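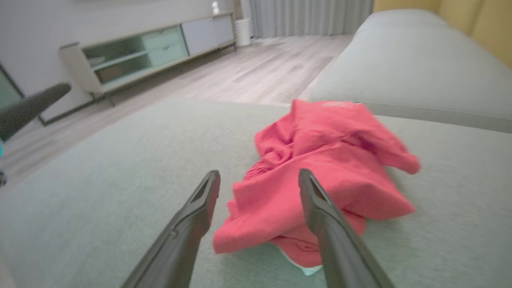 Open day at the Urnwood campaign office, Prelamville

I went to the open day without a plan to write about it. My neighbor gave me the flyer, and I had never been inside a campaign office in the nine years I live in this country. In my first country you did not walk into such a place unless you belonged to the party, so I was curious and also a little nervous at the door.

The Alemneh campaign has its office on the second floor, above a shop which sells school uniforms. The election for mayor is in November, and both campaigns now open their rooms to the public a few times. I visited only this one, so please do not read my report as a comparison.

First there was a short talk by Tsion Lencho, who manages the field work. She spoke without paper. She said the campaign has 200 people who knock on doors, and that on a good evening 25 of them come. I liked that she gave us the second number also. The district is divided into 14 areas, and each area has a map on the wall with streets marked in green or yellow. Green means that someone has spoken with the people there, yellow means that they must go back. My own street was yellow. I told her this and she said, "Then you can help us," and everybody laughed, me also.

After the talk we could walk around and ask what we wanted. A man behind me asked about the money, and he got a long answer about printing costs, which are higher than I had thought. A woman asked why the candidate has said so little about the bus line to the hospital. This answer was weaker. We heard that a position paper is coming and that the candidate "is listening to all sides." I wrote it down, and next to it I put a question mark. The bus matters to me more than the new square in front of the city hall, and I think many people in Urnwood feel the same.

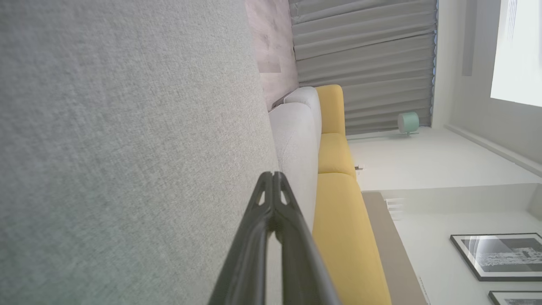 Cushion and upholstery, close up.

The part I found most interesting was the telephone room. They use a program with the name Pura, where the caller sees a short text on the screen and marks the answers. I was allowed to sit next to a student and listen to her side of the calls. In the time I sat there she made nine calls. Most people did not pick up, one man was angry about another matter (his garbage was not collected) and one old lady wanted to talk about her garden. The student was patient with her. She marked "undecided" and promised that someone will call again.

I asked the student if these calls change any vote. She thought for a moment and said that she does not know, but that people who are called remember the date of the election better. This seemed to me a fair answer — maybe fairer than what the candidate would say.

He came late, for the last part of the afternoon. Alemneh is smaller than on his posters and speaks more quietly. He shook every hand and asked each of us for our street. To me he said that he knows my corner, where the traffic light has been broken since spring. It was true, and I admit that it worked on me a little. Then he gave a speech which I had already read in the newspaper, almost with the same words.

Some practical notes, if you want to go. The entrance is at the side, through the courtyard, and the elevator is small. You do not need to register and you do not have to give your telephone number, although they will ask for it two times. There is coffee, and the cookies were good. Bring your questions in writing, because the talk is fast and afterwards everybody speaks at once.

I have still not decided for whom I will vote. I have sent an email about the bus line, and I will add the answer under this report when I receive it.

Prelamville, September 2026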